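Audit the Claims, Then Publish What You Find

By Ainhoa Villanueva

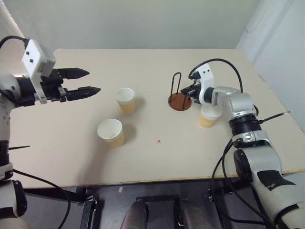 Why do improper payments in public health programs stay high year after year, even when everyone in charge agrees they are a problem?

Mostly it comes down to when the checking happens. The money goes out first, the review comes a long time later, and by then the people who could explain a claim have moved on and the provider has spent the payment.

I spent most of my working life on the paying side of that arrangement. For the last stretch of it I reviewed home care and medical equipment claims for a state contractor called Brarninley, which handled a slice of our Medicaid program. I left in April. What follows is my own opinion, and people I used to work with will disagree with parts of it.

Start with the word "improper." Most readers see it and think of fraud. A fraudulent claim is improper, but so is a claim for a walker that a patient really needed and really got, if the doctor's signature was on the wrong page. So is an underpayment. When a report gives one large dollar figure for all of this, it lumps together a crook, a tired office manager and a provider who was shorted. Legislators then hold a hearing about the crook.

I would like the categories split in every public report, at the top, in the first table. Money paid for services that never took place goes in one column. Money paid for services the patient didn't qualify for goes in another. Missing paperwork gets its own column, and so do underpayments. The reviewers already sort claims this way. At Brarninley we had a code for each one. The codes were added up before the results left the building, and the public got the sum.

The second problem is how claims get picked for review. In my unit, a provider came up for audit if its billing rose sharply from one quarter to the next. That sounds sensible, and it does catch some people. It also means that a company that has overbilled at the same steady rate for years never trips the alarm. A small agency that hires two aides and takes on the patients of a competitor that closed will trip it right away.

I saw this happen with an equipment supplier named Fallix and a home care agency named Siqueira. Siqueira had picked up patients in three rural counties after another agency shut down, and its billing nearly doubled. We audited it. We asked for records on 67 patients. The agency had one person in the office who knew where the records were, and she spent most of a summer making copies. At the end we found missing signatures and two visits billed on the wrong day. The amount we asked to be returned was $2,550.

Fallix never came up on the list while I was there. Its billing was flat. It was also high compared with other suppliers its size, and several of us had noticed that it billed for the more expensive version of nearly everything. I raised it on a Wednesday staff call and was told the selection method was set in the contract and could be discussed at renewal. I don't know whether Fallix did anything wrong. My complaint is that we weren't able to look.

A better method would draw part of the audit list at random, every quarter, from all providers. Another part would come from comparing providers with their peers, and the last part from sudden changes, as now. Random selection is unpopular with managers because it turns up a lot of clean files, and a clean file looks like wasted effort on a productivity sheet. But without it the agency has no honest idea how much is going wrong across the whole program. It knows only how much is going wrong among the providers it already suspected.

That brings me to how contractors are paid. Some audit firms earn a share of what they recover. I understand the appeal to a legislature, since the work seems to cost nothing. In practice it sends auditors toward cases where money can be taken back easily, and those are paperwork cases at providers too small to hire a lawyer. A hospital system will appeal. It has a department for that. A family-owned agency with a few vans will usually write the check.

I'd pay auditors a flat fee and grade them on accuracy, including how often their findings are reversed. In my last year we were never told our own reversal rate. The appeals were handled by another office, and the results went into another system. I asked once for the outcomes of cases I had worked on and got a list of case numbers with no decisions next to them. It's hard to get better at a job when the mistakes are kept somewhere else.

The usual answer to all this is technology. Brarninley bought a claims screening program called Nikel while I was there. It was supposed to score each claim before payment and hold the risky ones. I had hopes for it, and I still think checking before payment is the right idea. A claim that is questioned in the first week can usually be settled with a phone call. The same claim questioned three years later takes letters, copies, a records request to a clinic that has changed its computer system, and sometimes a hearing.

The trouble with Nikel was in how we set it up. Every claim it held needed a person to look at it, and no new people were hired. The queue grew. After a while management raised the score needed to hold a claim, and the queue shrank to a size we could handle. On paper the software was screening every claim in the program. What it stopped was decided by the number of chairs in our unit. I've read newsletters from other states describing similar purchases in glowing terms, and I always want to ask how many reviewers they have.

Providers have their own share of blame. I read thousands of files, and many were a mess. Some agencies had aides fill in a week of visit notes in one sitting, in the same pen, with the same three sentences. When we called, they said everyone did it. Some didn't read the bulletins we sent out and then said they'd never been told about a rule. Public money is paying for the care, and it's fair to expect a record that shows the care was given. I have no patience for trade groups that describe every audit as harassment.

But the rules could be a great deal shorter. The manual for home care billing, when I left, ran to several binders' worth of text, with updates that replaced single paragraphs and referred back to older updates. Two reviewers sitting next to each other could read the same section and come to different answers. We did, often, and the answer that counted was whichever reviewer had the file. If trained staff can't agree on a rule, then a provider that gets it wrong shouldn't be charged with an overpayment. It should get a letter explaining the rule, and the rule should be rewritten.

I would also set a dollar limit below which the state doesn't go after paperwork errors at all, as long as the service was given and the patient was eligible. The review of Siqueira cost far more in staff hours than it brought in. I'm not counting the hours on their side. During that summer they stopped taking new patients in one of the three counties, and there was no other agency there to take them. That cost doesn't appear in any report I ever saw. The people who waited for an aide were on Medicaid, mostly elderly, and they weren't likely to write to a newspaper.

Some people in budget offices will say that any limit invites abuse, that providers will learn the number and stay under it. Some may try. Random selection would catch a pattern like that fairly quickly, and a provider found doing it on purpose can be removed from the program. We had that power the whole time I was there and hardly used it. It was easier to keep asking for money back from the same companies, year after year, and to report the recoveries as a success.

The last change I'd make is the cheapest. Publish the audit results by provider, including the clean ones. Families choosing a home care agency have almost nothing to go on now. A list showing that an agency was reviewed and passed would help them, and it would give good providers something in return for the trouble. It would also let people outside the program see who is being audited and who isn't. If the same small agencies come up every year while the big suppliers don't, a reporter or a state senator would be able to find that in an afternoon.

The contract I worked under is up for renewal in the next budget. The draft language I've seen keeps the selection method as it is and adds a higher recovery target. Comments are open to the public, and I've sent mine in. It runs to 10 pages, with the Siqueira figures attached, and I asked for one thing on the first page: put the random sample in the contract and pay for the people to review it.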